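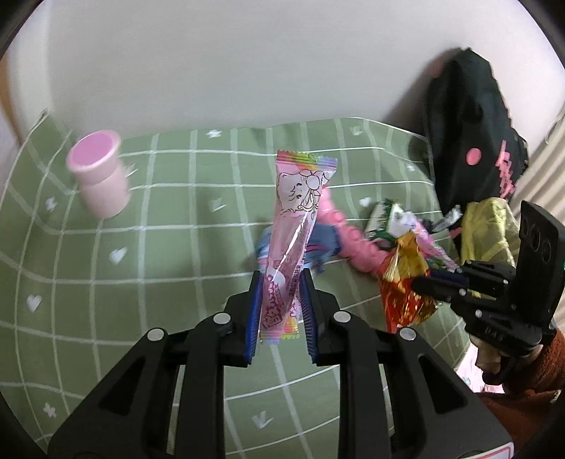 Search tickets Go

Ticket: checkout freezes on orders with more than one gift box
Opened by Dede Amissah, November

Hi all, me again. The Tristmont shop page is hanging at the shipping step and I've spent most of the morning poking at it, so I'm dumping what I know before I forget it.

What happens: you put two different gift boxes in the cart, type in a zip code, and the little wheel just spins. One box goes through fine. Two of the same box, also fine! It only chokes when they're different, and of course that's what everybody orders this time of year.

Tried so far:
- cleared the cache, no change
- switched browsers, no change
- turned off the Jundora coupon add-on - this got me to the payment page once, then it hung again
- dropped the order limit from 2,000 to 599, which did nothing except make Uriel mad (sorry, it's back now)

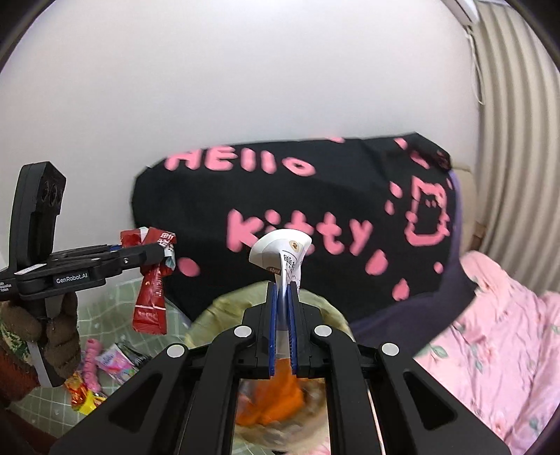
The log shows error 8 every time it hangs, right after it asks for the package weight. Pascual thinks one of the weights got saved with a comma in it when he imported the new price list. I looked at the first page of products and they seemed okay to me, but I don't really know what I'm looking for.

Update, 4:15 pm
Pascual was right. The sampler box had "1,2" where it should say "1.2", and so did the big tin. Fixed both, ran 6 test orders with mixed boxes, all went through with the coupon add-on back on. I'm leaving this open overnight - Cledwyn wants to try it from his phone, and I still need to cancel those test orders before the warehouse packs them.

Last updated by Dede Amissah, 4:32 pm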